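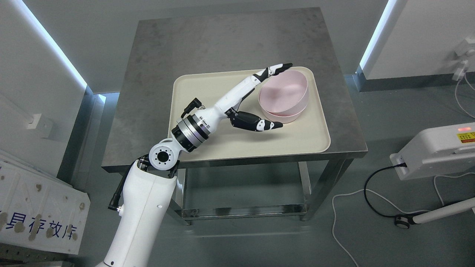
Visit report: the Brøndum dispensary and its open afternoon

The invitation from Brøndum Pharmacy promised "a frank look at conscience in the modern dispensary," with coffee. I have been to enough of these to know that the coffee is usually the frank part. Still, the drive was short and the road had been plowed, so on 8 January 2026 I joined the line of people stamping snow off their boots on a mat that said WELCOME and had clearly been told to say it.

Brøndum has been filling prescriptions on the same corner for longer than anyone on the staff has been alive. The owner, Dagný Toft, bought it from her uncle, along with his shelves, his debts and his habit of keeping the thermostat at a level suited to cheese. She is the reason for the open afternoon. Last year she posted a sign at the counter listing what the store will not dispense and where the nearest place is that will. The sign takes up less room than the display of cough drops. It has produced a great deal more mail.

We started in the front, where Dagný explained the sign. She is against stocking certain drugs and says so in one sentence. The rest of the sign is practical: a phone number, an address, store hours. She rewrote it four times. The first version, she told us, had a quotation from a saint, and a customer corrected the Latin.

Somebody asked whether she had lost business. Yes, she said, and then she gave the figure, which I hadn't expected. The store had 1724 active patients on its books before the sign and has 1000 fewer than it would like now, which is a joke she has obviously made before, and which caused a man near the greeting cards to write down "1000." I hope he doesn't publish. The true number of transfers was 14. Letters, for and against, came to 731. Many of the writers live in states where she couldn't legally mail them an aspirin.

From there we were led to the back in two groups. Mine got Ívar Overgaard, the staff pharmacist, who disagrees with his boss about most of what is on the sign and has worked for her for nine years. I would have driven twice as far to hear the two of them in the same room, but the schedule kept them apart, and I suspect Dagný wrote the schedule.

Ívar's view is that a pharmacist's conscience is a fine thing to have and a hard thing to put on a shelf label. He walked us through an ordinary day. The phone rings. An insurer rejects a claim for a drug it approved last month. A daughter wants to know why her father's pills are a different color. Somewhere in all that, perhaps twice a week, comes a request the store turns down, and it has to be handled by whoever happens to be at the register. "That's the part I care about," he said. "Does the person leave knowing where to go, or do they leave feeling like they've been to the principal's office?"

He has a procedure for it, typed and taped inside a cabinet door. The patient gets told quietly, away from the line. The prescription gets handed back or transferred the same hour. Staff don't give speeches. Dagný signed it. So did he, and his signature is larger.

We were then given a demonstration of Daditz, the software they use to flag refusals and transfers. It spent several minutes installing an update. Ívar filled the time by telling us about Stalitent, the wholesaler, which assigns the store a sales representative who calls every January to ask whether the missing items are an oversight. Dagný takes the call personally. They apparently get along very well and talk mostly about his knees.

When Daditz came back to life it showed us a list of transfers with a column for how long each one had taken. I thought this was the best thing I saw all day. Plenty of people in my line of work will talk about conscience protections until the chairs are stacked. Very few of them can tell you how many minutes a patient waited.

The afternoon ended with questions in what is normally the flu shot area, so we sat along the wall as though waiting our turn. A nurse from the Esidura clinic asked what happens when the other pharmacy is closed. Dagný said that on Sundays the other pharmacy is closed. There was a pause. She said she didn't have a good answer, that she had lain awake over it, and that she still wasn't going to stock the drugs. The nurse said she appreciated that and didn't look as if she did.

A retired physician wanted to discuss Aquinas. He was given two minutes and used eight.

I came away agreeing with Dagný on the principle, agreeing with Ívar on the procedure, and with a box of cough drops I felt obliged to buy. The coffee was weak. The next open afternoon will be in the spring if the letters slow down, and anyone who wants a seat should ask for the chair by the radiator.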